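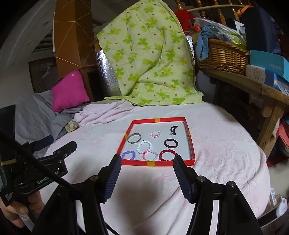 Anhang 1: Station 4, Tablett mit Schmuck, beide Handgreifer

Ticket: Station 4, Zeitversatz links/rechts, Aufnahmen brechen ab
Bereich: Tag der offenen Tür Sornent, Halle Nultalville
Monat: September
Priorität: hoch (Publikum!)
Status: gelöst, Nacharbeit offen
Komponenten: Handgreifer links und rechts, Rekorder-Software Gerkine, Verteiler von Gruber

Fehlerbild
Besucher sollen an Station 4 mit zwei Handgreifern Schmuck aus dem Tablett nehmen und wieder reinlegen. Danach Wiedergabe am Monitor, linke und rechte Spur nebeneinander. Links hinkt hinterher. Zum Teil bricht die Aufnahme mittendrin ab, Gerkine meldet "stream lost (L)" und schreibt eine halbe Datei. Rechts alles sauber.

Aufbau
Wie im Plan für die Vorführung, also Zimmerecke mit Bett. Rotes Tablett mit weißem Innenraum auf der Plüschdecke, darin Perlenarmbänder, zwei Armreife, schwarze Haarklammer. Kissen und Decken bleiben hinten liegen, Korb mit der Schleife auf der Holzbank. Nichts umräumen, die Wiedergabe vom Vormittag soll zum Rest passen.

Verlauf

08:40
Station hochgefahren. Beide Greifer werden erkannt. Selbsttest von Gerkine grün. Probelauf ohne Publikum, eine Aufnahme, Versatz nicht geprüft (mein Fehler, steht jetzt unten in der Checkliste).

09:25
Erste Gruppe. Wiedergabe sieht komisch aus, rechte Hand hat das Armband schon, linke ist noch unterwegs. Kollegin am Stand meint, die Besucher bewegen die Hände halt nicht gleichzeitig. Erst mal so hingenommen.

09:50
Selbst probiert. Beide Greifer gleichzeitig zu, gleichzeitig auf. Im Protokoll 300 ms auseinander. Also kein Besucherproblem. Ticket aufgemacht.

10:05
Gerkine neu gestartet. Versatz weg. Nach zwei Durchgängen wieder da.

10:20
Uhrabgleich von Hand angestoßen. Hilft kurz, dann gleiches Bild. Linker Greifer antwortet auf den Abgleich teils gar nicht. Abbruch mit "stream lost (L)" zum ersten Mal.

10:35
Verdacht Rechnerlast. Live-Vorschau auf dem großen Monitor aus. Kein Unterschied. Vorschau wieder an, die Leute wollen ja was sehen.

10:50
Datei vom letzten Abbruch angeschaut. Endet bei Bild 2.791, danach nur noch Leereinträge links. Rechte Spur läuft normal weiter bis Stopp. Plattenplatz ok, Rechte ok. Deutet auf Verbindung und nicht auf Software.

11:00
Kabel getauscht? Nein, erst Ports getauscht. Links auf den Port von rechts und umgekehrt. Fehler bleibt links. Port am Rechner damit raus.

11:10
Vom Kabelweg noch Bild in den Anhang gelegt. Das dicke schwarze Kabel läuft schräg am linken Greifer vorbei nach vorn, genau über die Beschriftung. So wie es da hängt kommt beim Ausholen nach links Zug drauf. Kabel neu gelegt, mit Klett an der Bettseite fest, großzügige Schlaufe gelassen.

11:20
Abbrüche deutlich seltener, Versatz bleibt. Zwei Sachen also. Mist.

11:35
Verteiler von Gruber angeschaut. Am selben Verteiler hängen: linker Greifer, Ringlicht, Ladekabel vom Tablet der Standbetreuung. Das Tablet war im Plan nicht vorgesehen. Abgezogen. Versatz sofort kleiner, nicht ganz weg.

11:45
Linken Greifer direkt an den Rechner, Verteiler nur noch fürs Licht. Uhrabgleich neu. Versatz weg. Fünf Testläufe hintereinander ohne Befund, davon zwei mit absichtlich hektischem Greifen.

12:10
Wieder fürs Publikum freigegeben. Kinder ganz begeistert von der Haarklammer, die will jeder. Die ist glatt und rutscht gern weg, ist aber kein Fehler im Sinne dieses Tickets. Bitte dafür keine eigenen Tickets mehr aufmachen.

13:30
Meldung vom Stand: "linker Greifer geht nicht". Hingelaufen. Stecker saß nur halb. Nachgedrückt, läuft. Zugentlastung mit Gewebeband, nicht schön aber hält.

14:15
Rückfrage aus der Halle, ob man das Tablett höher stellen kann, für ältere Besucher. Abgelehnt für heute, dann müsste die Höhe neu eingemessen werden. Stuhl daneben gestellt.

15:40
Zwischenstand: keine Abbrüche seit der Mittagspause außer dem mit dem Stecker. Stichprobe aus den Dateien gezogen, linke und rechte Spur deckungsgleich.

16:50
Letzte Gruppe durch. Station heruntergefahren, Greifer abgewischt, Schmuck gezählt und eingepackt, alles da.

Ursache
a) Kabel am linken Greifer unter Zug, dadurch Aussetzer und Abbrüche.
b) Verteiler mit zusätzlichem Ladegerät belegt, linke Spur kam verspätet an. Gerkine hat den Versatz nicht gemeldet, der Selbsttest prüft nur ob ein Signal da ist, nicht wann.

Betroffene Daten
13 Aufnahmen vom Vormittag unbrauchbar, in den Ordner "gesperrt" verschoben. Nicht löschen, ich brauche zwei davon noch für den Fehlerbericht. Rest freigegeben. Besucher, die ihre Aufnahme vom Vormittag zugeschickt haben wollten, bekommen von der Standbetreuung eine Nachricht (Liste liegt am Empfang).

Checkliste für den nächsten Termin
- Greifer immer direkt an den Rechner, nie über den Verteiler
- Am Verteiler kein Tablet, kein Handy, auch nicht "nur kurz"
- Kabel links mit Schlaufe legen, vor dem Öffnen einmal mit ausgestrecktem Arm testen
- Nach dem Selbsttest beide Greifer gleichzeitig schließen und Versatz im Protokoll ablesen, erst dann Leute dranlassen
- Stecker links nach jeder Pause kontrolliern
- Ersatzkabel in die Kiste zur Station, nicht ins Lager

Offene Punkte
- Warnung in Gerkine bei Zeitversatz: Wunsch ist eingestellt, noch keine Rückmeldung
- Winkelstecker für links bestellen, bis dahin Gewebeband
- Prüfen, ob der Verteiler von Gruber auch allein mit Greifer Versatz macht. Kam heute nicht mehr dazu
- Aufbauplan Station 4 anpassen, da steht der Greifer noch am Verteiler drin

Nachtrag, Morgen danach
Verteiler im Labor nur mit linkem Greifer getestet, eine halbe Stunde Dauerlauf. Kein Versatz. Mit Tabelt dazu wieder da. Passt also zu b). Aufbauplan ist geändert, Winkelstecker bestellt. Ticket bleibt offen bis der Stecker dran ist, Priorität runter auf normal.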